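4 Das Casting als Sendung: Auswahlverfahren im regionalen Musikfernsehen

4.1 Vom Vorzimmer auf den Bildschirm

Wer sich mit der Geschichte kleiner Musiksender beschäftigt, stößt früher oder später auf eine Frage, die in der Programmforschung erstaunlich selten gestellt wird: Wie sind die Menschen, die dort vor der Kamera standen, überhaupt dorthin gekommen? Für die großen Häuser liegen Stellenausschreibungen, Verträge und Personalakten vor. Bei den Regionalkanälen dagegen lief vieles über Bekannte, über Aushänge im Plattenladen, über einen Anruf am Nachmittag. Umso größer war unsere Freude, als wir im Nachlass des Senders Flikberg auf einen fast geschlossenen Bestand stießen, in dem die Auswahl der Moderation über mehrere Staffeln hinweg dokumentiert ist - Bewerbungskarten, Juryzettel, Ablaufpläne und Mitschnitte, die zum Teil nie ausgestrahlt wurden.

Der vorliegende Abschnitt konzentriert sich auf diese Phase. Wir fragen, wie sich das Auswahlgespräch, anfangs ein rein interner Vorgang, in ein Sendeformat verwandelt hat und welche Spuren diese Verwandlung in der Sprache der Beteiligten hinterließ. Die These aus Abschnitt 2, nach der das Publikum bei solchen Formaten vor allem das Scheitern sehen wolle, lässt sich an unserem Material nur teilweise bestätigen. In Flikberg interessierte man sich auffallend stark für das Üben: für den zweiten Versuch, den verbesserten Übergang, die Ansage, die beim dritten Mal plötzlich sitzt.

4.2 Material und Auswahl

Der Bestand umfasst 1.420 Bewerbungskarten. Auf jeder Karte sind Alter, Wohnort und drei Lieblingsplatten eingetragen, dazu ein frei formulierter Satz unter der Überschrift »Warum ich«. Gerade dieses letzte Feld ist eine Fundgrube! Manche Bewerberinnen und Bewerber schreiben nur ein Wort, andere kleben Zettel an und führen den Satz auf der Rückseite fort, wieder andere antworten mit einer Liedzeile. Für die sprachliche Analyse haben wir eine Zufallsstichprobe von 500 Karten gezogen und vollständig transkribiert.

Hinzu kommen 115 Mitschnitte von Probeauftritten. Sie sind unterschiedlich lang, manche dauern kaum eine Minute, einzelne laufen weiter, nachdem die Kandidatin oder der Kandidat den Raum längst verlassen hat. Diese Restminuten waren für uns besonders ergiebig, denn in ihnen beraten sich die Mitglieder der Jury, ohne auf eine Sendefassung Rücksicht zu nehmen. In 49 Fällen liegen zum selben Auftritt sowohl der Mitschnitt als auch der handschriftliche Juryzettel vor, sodass sich gesprochenes und geschriebenes Urteil unmittelbar vergleichen lassen.

Nicht berücksichtigt wurden die Karten aus der Vorrunde in Junthorpe. Dort verwendete man ein abweichendes Formular ohne Freitextfeld, und die Reihenfolge der Auftritte ist nicht mehr sicher zu rekonstruieren. Wo wir im Folgenden dennoch auf Junthorpe verweisen, stützen wir uns auf die Ablaufpläne.

4.3 Das Verfahren in drei Runden

Der Ablauf blieb in den untersuchten Staffeln weitgehend stabil. Die erste Runde fand jeweils im März statt und bestand aus einer Ansage ohne Vorbereitung. Die Kandidatinnen und Kandidaten zogen einen Umschlag, lasen den Titel eines Musikvideos und sollten es innerhalb einer halben Minute ankündigen. In der zweiten Runde führten sie ein kurzes Gespräch mit einem Gast, meist einem Mitglied einer örtlichen Band. Die dritte Runde, intern »der lange Nachmittag« genannt, simulierte eine ganze Sendung mit Ansagen, Publikumsanrufen und mindestens einer absichtlich eingebauten Panne.

Diese Panne verdient einen eigenen Blick. In den Ablaufplänen heißt sie schlicht »Störung«, daneben steht die geplante Uhrzeit. Mal fällt das Video aus, mal bleibt der Anrufer stumm, mal wird ein falscher Name in die Moderationskarte geschrieben. Dexter Crenshaw, der die Runden in Gellham leitete, beschreibt den Gedanken dahinter im Gespräch mit uns so: »Wir wollten niemanden vorführen. Wir wollten hören, was jemand sagt, wenn der Text zu Ende ist.« Auf den Mitschnitten lässt sich gut verfolgen, wie sehr das gelang. Es wird gesummt, gelacht, ins Studio hineingefragt, und eine Kandidatin erzählt fast drei Minuten lang vom ersten Konzert ihres Bruders, bis das Bild wieder da ist. Die Jury notierte dazu ein einziges Wort: »Weiter.«

Anders verlief die Runde in Beltrán. Refugio Chávez hatte dort durchgesetzt, dass die Kandidaten einander gegenseitig ansagen, bevor sie selbst moderieren. Das klingt nach einer Kleinigkeit, veränderte aber die Stimmung im Raum hörbar. Wer eben noch Konkurrent war, musste nun in wenigen Sätzen neugierig gemacht werden, und viele taten das mit großer Sorgfalt. Man hört nachgefragte Namen, sorgfältig ausgesprochene Bandtitel, manchmal ein kleines Kompliment. In den Juryzetteln aus Beltrán tauchen Begriffe wie »Zuhören« und »Großzügigkeit« entsprechend häufiger auf als in den anderen Orten.

4.4 Sprache des Urteils

Für die Auswertung haben wir die Äußerungen der Jury vier Kategorien zugeordnet: Stimme, Wissen, Auftreten und Verhältnis zum Publikum. Die Zuordnung erfolgte durch zwei Personen unabhängig voneinander, strittige Fälle wurden gemeinsam besprochen. Am schwierigsten erwies sich die Abgrenzung zwischen Auftreten und Publikumsbezug. Ein Satz wie »Die nimmt einen mit« kann beides meinen, und oft entscheidet erst der Tonfall.

Im Vergleich der doppelt überlieferten Fälle zeigt sich ein Muster, das uns selbst überrascht hat. Auf den Zetteln überwiegt die Stimme: zu leise, zu schnell, angenehm, belegt, »klingt nach Radio« (was in Flikberg ausdrücklich kein Lob war). Im mündlichen Gespräch hingegen spricht die Jury fast durchweg über Wissen und Publikumsbezug. Da wird diskutiert, ob jemand den Unterschied zwischen zwei Produktionen desselben Liedes herausgehört habe, ob eine Anekdote stimme, ob man dieser Person an einem verregneten Nachmittag zuschauen wolle. Der Zettel hält demnach fest, was sich rasch benennen lässt, während das Gespräch die Gründe aushandelt, nach denen die Entscheidung tatsächlich fällt.

Für die Forschung hat das Folgen. Frühere Arbeiten zu Castingverfahren stützen sich häufig auf schriftliche Bewertungsbögen und leiten daraus ab, technische Kriterien hätten den Ausschlag gegeben. Hätten uns nur die Zettel vorgelegen, wären wir zum selben Ergebnis gekommen. Erst die Restminuten der Bänder öffnen den Blick auf eine viel lebhaftere, manchmal widersprüchliche Debatte - und wir möchten Kolleginnen und Kollegen ausdrücklich ermuntern, vergleichbare Aufnahmen auch dort anzuhören, wo sie auf den ersten Blick nur leere Räume und Stühlerücken enthalten.

4.5 Der Freitext »Warum ich«

Die transkribierten Karten ergeben ein buntes Bild. Nahezu alle Bewerbungen nennen Musik als Motiv, doch die Art, in der sie das tun, unterscheidet sich erheblich. Eine große Gruppe argumentiert über Sammlungen: Wer viele Platten besitzt, traut sich die Moderation zu. Eine zweite Gruppe verweist auf Geselligkeit, auf das Reden im Schulbus, auf den Onkel, der einen bei jeder Familienfeier das Mikrofon halten lässt. Eine dritte, kleinere Gruppe beschreibt eine Lücke im Programm. Auf diesen Karten steht, welche Musik im Sender fehlt, welche Orte nie vorkommen und welche Mundart man dort noch nie gehört habe.

Besonders die dritte Gruppe ist aufschlussreich, da sie das Verfahren als Gelegenheit zur Programmkritik nutzt. Einige dieser Karten wurden von der Redaktion mit Bleistift markiert, und bei mehreren lässt sich nachweisen, dass die Anregung später aufgegriffen wurde. So geht die Abendreihe mit Tanzmusik aus Beltrán auf eine Bewerberin zurück, die selbst nie über die erste Runde hinauskam. Ihr Satz lautete: »Weil bei euch keiner tanzt.« Die Reihe lief mehrere Staffeln und gehört zu den wenigen Formaten, die im Bestand vollständig erhalten sind.

4.6 Vom internen Band zur Ausstrahlung

Wann genau aus dem Auswahlgespräch eine Sendung wurde, lässt sich nicht auf einen einzelnen Entschluss zurückführen. Die Ablaufpläne der ersten Staffel enthalten keinerlei Hinweise auf eine geplante Ausstrahlung. In der zweiten Staffel finden sich am Rand die Buchstaben »ev.«, die wir als »eventuell« lesen, neben einzelnen Auftritten. Ab der dritten sind Schnittmarken eingetragen, und die Jury spricht auf den Bändern merklich anders: längere Sätze, weniger Unterbrechungen, gelegentlich eine Pointe, die beim zweiten Durchlauf wiederholt wird.

Trotzdem wäre es verkürzt, darin bloß einen Verlust an Offenheit zu sehen. Die Kandidatinnen und Kandidaten kannten nun das Format, hatten Freunde im Fernsehen gesehen und kamen mit eigenen Ideen. Sie brachten Gegenstände mit, übten Übergänge, schrieben sich Stichworte auf die Hand. Crenshaw erinnert sich, dass die dritte Runde in Gellham einmal bis kurz vor Mitternacht dauerte, weil sämtliche Beteiligten die Panne noch einmal aus einem anderen Blickwinkel spielen wollten. Auf dem Band ist die Begeisterung auch nach so langer Zeit mühelos zu hören.

Offen bleibt, wie das Publikum zu Hause auf diese Entwicklung reagierte. Zuschauerpost ist im Nachlass nur vereinzelt vorhanden und stammt überwiegend aus Junthorpe. Abschnitt 5 nähert sich der Frage deshalb über die Anrufprotokolle der Abendredaktion.
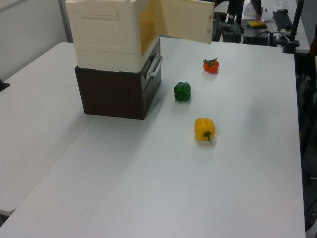 Abb. 4: Weiße Tischplatte mit dunkelbraunem Kasten in Holzoptik und hellgrauem Griff.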